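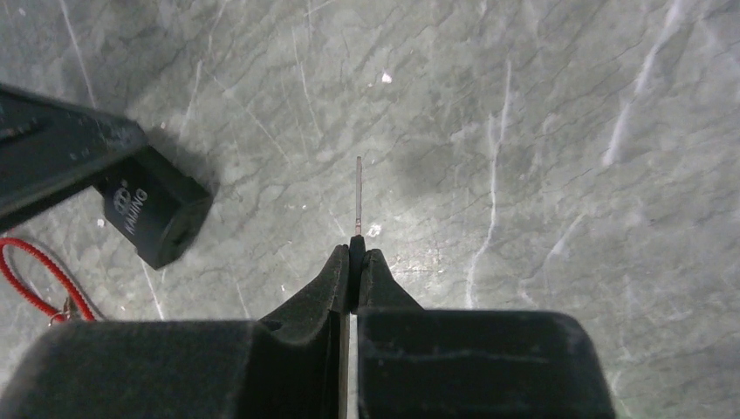 Omitz pauses pin-handling robots after grip fault

Jun 9, 2018

Omitz has stopped using its pin-handling robots at the Irkgate works while engineers look into a fault that let metal rods slip out of the gripper during a move. One technician had a small cut to the hand. No one else was hurt.

The company said the trouble came to light during a run of 200 pick-and-place moves. A rod dropped from the fingers partway through its travel and was struck by the arm on the return stroke. It was thrown about 50 centimetres and landed outside the marked working area, where the technician was standing.

"The robot did not know it had lost the part," said Oğuzhan Akgül, who runs the handling section at Irkgate. "It carried on with the rest of the job as if the rod was still there. It should have stopped at once."

Each arm uses a black gripper with two fingers that close on a rod from either side and hold it upright between a pair of pads. The fingers are meant to report how far they have closed. If they close further than the width of the rod, the control software should treat the part as lost and halt the arm.

A first check of the records showed 67 drops since February, out of 773 runs. In most of those cases the arm did halt and an operator reset it. Omitz has not said how many times it failed to stop.

Domenica Kälin, the company's safety lead, said the closing limit had been set for a thicker rod used last year and was not changed when the thinner one came in. With the old setting, the software could read an empty grip as a full one. She said worn pads might also have played a part, and a set has been sent to Tunstall for testing.

The arms will stay switched off until the limit has been corrected on every machine and a second check has been added. Under the new check, the arm will pause after lifting and squeeze again before it moves sideways. The change adds a little under two seconds to each move.

Staff at Irkgate are placing rods by hand in the meantime. Sille Brøndum, who speaks for workers on the site, said they had asked for the marked area to be made wider and for eye protection to be worn by anyone near a moving arm. Omitz has agreed to the second request and is still considering the first.

Sirnura, which supplied the control software, said it was helping with the inquiry and had written to other customers asking them to check their settings whenever they change to a different size of part.

The technician was treated on site and has returned to work. The results from Tunstall are expected within three weeks.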